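Two arms, one plate, and my doubts

I said in June that I would stop being rude about the humanoid in our shared workshop until I had done some work on it myself. I have now done some work on it. I am going to be a bit rude about it anyway.

For anyone new, the workshop is the one at Ondcombe, and the build is what we call the Clornari (the name was on a crate and it stuck). It has a torso, two arms and two hands with proper fingers. My share of the job has been the wrists: brackets, cable runs, and more swearing than I had planned for. The plan, as written on the board, is for it to clear a table. I asked for a smaller plan and we settled on a tissue box and a plate. 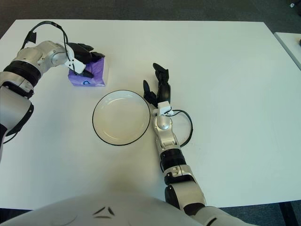 Photo: Ondcombe workshop blog

The left hand is on the box there, and you can see the fingers pressing into the top of it. Soft packaging is a mean test, to be fair. Squeeze a mug too hard and the mug doesn't care. A tissue box gives way under you, and the hand has to decide whether it has got hold of something or is just crushing it. I'm not convinced ours knows the difference. The closing force is a number I typed in, and I changed it 15 times in one evening before I stopped writing the changes down, so please don't ask me for the good one.

My other complaint is the plate. It's a shallow round thing with a thin rim, lying flat on a flat table, and I would struggle to pick it up with thick gloves on. People see fingers and assume the job is half done. I think a plain pair of jaws with rubber on them would do as well for most of what we want, at a fraction of the bother, and I've said so often enough that it has become a bit of a bore for everyone.

Then there are the cables. Each wrist has a black one that loops out to the side and comes back down along the forearm. The loop has to be there, or the wrist runs out of slack when it turns. It also sticks out far enough to snag on anything taller than a teacup. I measured the slack with a bit of string and got 146 mm on the side I checked, and I still don't know if that is too much or too little. The Varnum guide, which is the nearest thing we have to instructions, says to "allow sufficient length". Thanks for that.

I tried tucking the cable in close with a clip for a while. It looked much tidier – and the wrist started stopping short on the turn, so the clip came off again.

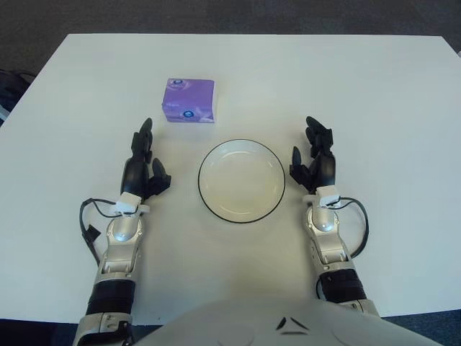

Both hands up either side of the plate, box behind.

I do like that pose, I'll admit. With the hands at roughly the same height on both sides it looks as if someone has thought about it. What it mostly means to me is that the two arms agree on where the table is, and that took us five goes at the setup routine. A person walking in would think it was about to do something clever with the plate. I'd want to see it done twice running before I put the kettle on to celebrate.

The log from our longest session has 543 lines in it and I have read every one. A lot of them are the same joint complaining about the same thing. The Krajewska script is supposed to group the repeats together, but it groups them by time and I want them by joint, so I ended up with a highlighter and a printout like it was a school project.

Next jobs for me are a lower bracket for the right wrist, softer pads for the fingertips if I can find something that doesn't peel, and another go at the plate. If anyone has kept a cable loop out of harm's way on a wrist that has to turn a long way, leave a comment. Photos would help more than theories – I have plenty of theories.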